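Toothbrush Sorting: The Gallery

Posted 2024-06-01

I have never trusted a toothbrush that comes in its own little plastic sleeve. Hotels hand them out, airlines hand them out, and most of them go in the trash with the wrapper half on. So when Ornimport announced in April that its spare stock would be sorted by type and passed along to travel kits, I had questions. Who wants a brush they didn't choose? And does a kid at a bus station care whether the handle is clear or green?

The stock list says 1,732 brushes, in a mix of Samov and Jotura lines. I didn't check that number and I doubt anyone else did. Sorting goes by bin, one kind to a bin, at least on paper.

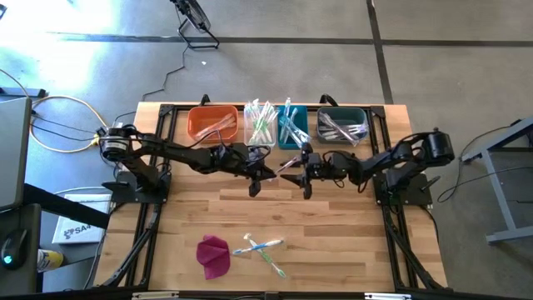
Four bins along the back of the table. The clear one, with the green and white handles, is packed. Orange has only a few.

I'll grant that the bins are a decent idea. Standing brushes on end saves a lot of room, and you can tell at a glance which kind is running low. What I don't buy is the color system. A clear brush could go in more than one place, so the plan depends on everybody remembering the same rule on the same day. Labels would cost next to nothing. I suggested labels and was told they were "under review."

Then there's the wrapping, my real complaint.

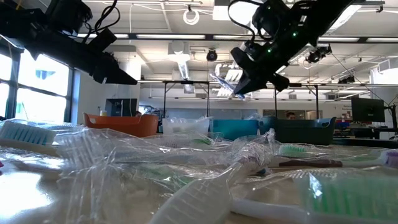 Film clings to film, it slides around, and it throws so much glare that bristle colors get hard to tell apart. Green and white together is easy enough. Pale blue next to white is a guess under bright windows. Fülöp, the kit packer, wants every brush sealed, and for hygiene I suppose that's fair, but a paper band and one shared box per kit would do the same job with far less crinkle.

The first order is for 300 kits, two brushes in each. That leaves more than half the stock sitting in bins with no plan that I've seen in writing. Maybe a second order turns up – I'd like to see it signed before another carton gets opened.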